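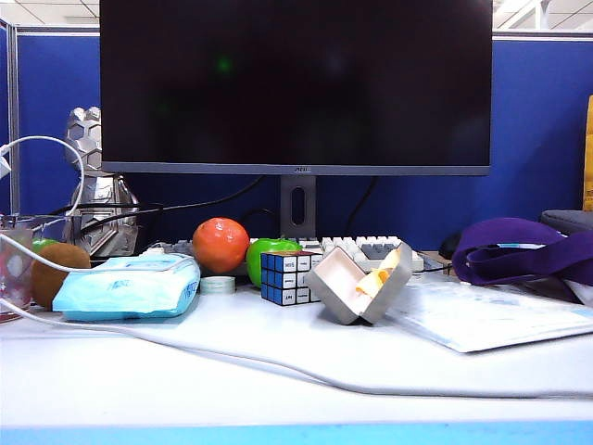

4.2 Obst, Würfel, Etui: die kleinen Dinge vor dem Bildschirm

Wer Büroarbeitsplätze nach ihrer Ausstattung untersucht, landet schnell bei Monitor, Tastatur und Trennwand. In unserem Material aus Jelach sind diese Teile so einheitlich, dass sich damit kaum etwas unterscheiden lässt. Spannend wird es auf dem Streifen davor! Auf den 40 Tischen, die wir im Rahmen von Brukier bei Ukevix aufgenommen haben, liegt zwischen Tischkante und Monitorfuß ein erstaunlich dichter Bestand an Dingen, die in keiner Inventarliste vorkommen: Obst, Gläser, Tücher, Etuis, Figuren, Geduldsspiele. Wir nennen diesen Streifen im Folgenden die Vorzone.

Abb. 3 zeigt eine Vorzone, die uns beim ersten Durchgang gleich aufgefallen ist. Vor dem großen, ausgeschalteten Monitor zieht sich eine lockere Reihe über die weiße Tischplatte, von einem durchscheinenden, leicht rosafarbenen Glas über Kiwi und Mandarine bis zu einem grünen Apfel am Monitorfuß, davor ein Zauberwürfel. Die Mandarine liegt vor der Tastatur, also genau dort, wo man beim Tippen die Hände hätte. Solche Lagen haben wir als »Griffzone« kodiert, im Unterschied zur »Blickzone« hinter und neben dem Bildschirm, zu der die silberne Figur mit dem Wabenmuster am Kopf gehört. Sie steht halb verdeckt hinter einem Bündel schwarzer Kabel. Für die Kodierung ist das ein hübscher Grenzfall: Eine Figur, die man zum Anschauen aufstellt, und davor ein Kabelstrang, der den Blick verstellt. Wir haben sie trotzdem der Blickzone zugeschlagen, weil das Kodierbuch nur nach dem Standort fragt und die Sichtbarkeit in einer eigenen Spalte führt.

Die Kodierung folgt dem Paredes-Raster in der gekürzten Fassung mit 4 Klassen: Verzehr, Pflege, Spiel und Zeigen. Jedes Ding bekommt genau eine Klasse. Das klingt strenger, als es in der Praxis war, denn fast alle Streitfälle betrafen Pflege und Zeigen, etwa Handcremes in auffälligen Dosen. Rodrigo Pastor und die Erstautorin haben sämtliche Tische getrennt voneinander kodiert und die Abweichungen anschließend im Gespräch geklärt. Bei Obst waren wir uns immer einig (was für die Methode wenig beweist, aber die Stimmung hob).

Überhaupt das Obst! Wir hatten mit Süßigkeiten gerechnet und die Unterklassen für Verzehr entsprechend fein angelegt: Riegel, Bonbons, Kekse, Schokolade. Für Obst gab es im Entwurf eine einzige Zeile. Im Juli mussten wir sie in 3 Zeilen aufteilen, nämlich Obst mit Schale zum Abziehen, Obst zum direkten Hineinbeißen und Obst, für das man Werkzeug braucht. Die Kiwi fällt in die dritte Gruppe, sofern man sie mit Messer oder Löffel isst, und hat uns damit eine lange und sehr vergnügliche Diskussion beschert. In der endgültigen Fassung zählt sie als Werkzeugobst. Ob ein passender Löffel auf dem Tisch liegt, wird gesondert vermerkt.

Die Klasse Pflege umfasst alles, womit Körper, Kleidung oder Sehhilfe sauber gehalten werden. Packungen aus weicher Folie haben wir hier eingeordnet, auch wenn am Material nicht sicher zu entscheiden war, ob sie Feuchttücher oder Taschentücher enthalten; das hellblaue Päckchen in Abb. 3 ist ein solcher Fall. Brillenetuis sind innerhalb dieser Klasse die Gruppe, die uns am meisten Freude gemacht hat, denn sie sind zugleich Behälter und Ding. Ein geschlossenes Etui verrät wenig. Aufgeklappt kann es ein zweites Inventar im Kleinen freigeben, mit Tüchern, Zetteln oder Ersatzschrauben, und deshalb wird jedes Etui in 2 Zeilen geführt, einmal als Hülle und einmal nach Inhalt.

Abbildung 4. Aufgeklapptes Brillenetui mit grauer Außenschale und beigefarbenem Futter; in der Unterschale ein gelbes Putztuch mit gezacktem Rand.

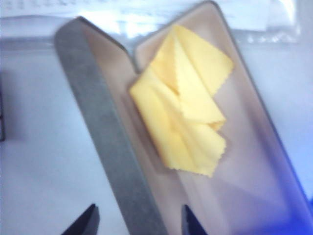

Beim Inhalt unterscheiden wir, ob ein Putztuch flach eingelegt, locker gefaltet oder geknüllt ist. Diese Unterscheidung kam erst spät ins Kodierbuch und hat sich sofort bewährt. Ein flach eingelegtes Tuch liegt oft noch so, wie man es vom Kauf kennt, während lockere Faltungen eher auf eine Hand schließen lassen, die das Tuch zurückgesteckt hat, ohne weiter darüber nachzudenken. Wir sagen bewusst »eher«: Aus der Lage eines Tuchs folgt keine Nutzungshäufigkeit, und wir haben an keiner Stelle Zeitreihen erhoben. Für die Frage nach den kleinen Ordnungen am Arbeitsplatz ist der Faltzustand aber ein wunderbar billiger Indikator. Er lässt sich in Sekunden notieren und stört niemanden.

Schwieriger ist die Klasse Spiel. Ein Zauberwürfel gehört zweifellos hinein, doch schon bei Knetbällen und Magnetperlen gingen unsere Einschätzungen auseinander. Nach der Klärung gilt als Spiel, was einen Zustand hat, den man verändern und wiederherstellen kann. Knetbälle wanderten damit zur Pflege, was Pastor bis heute für falsch hält. Seine Gegenposition, nach der jede beiläufige Handbeschäftigung als Spiel zählen müsste, prüfen wir in Abschnitt 4.3 an denselben Tischen.

Festhalten möchten wir noch eine Beobachtung zur Anordnung. Die Dinge der Vorzone bilden häufig Reihen, seltener Haufen, und die Klassen mischen sich darin munter: Essbares neben Tüchern, Spielzeug neben Essbarem. Eine nach Klassen getrennte Vorzone, die wir beim Entwurf des Rasters stillschweigend vorausgesetzt hatten, war die Ausnahme. Für die Auswertung der Nachbarschaften verwenden wir daher Paare unmittelbar benachbarter Dinge, gelesen von links nach rechts aus der Sitzposition. Verdeckte Objekte gehen in die Paarbildung nur ein, wenn ihre Klasse ohne Verrücken erkennbar ist. Der zweite grüne Apfel in Abb. 3, der knapp hinter der Kiwi hervorschaut, ist auf diese Weise noch hineingerutscht.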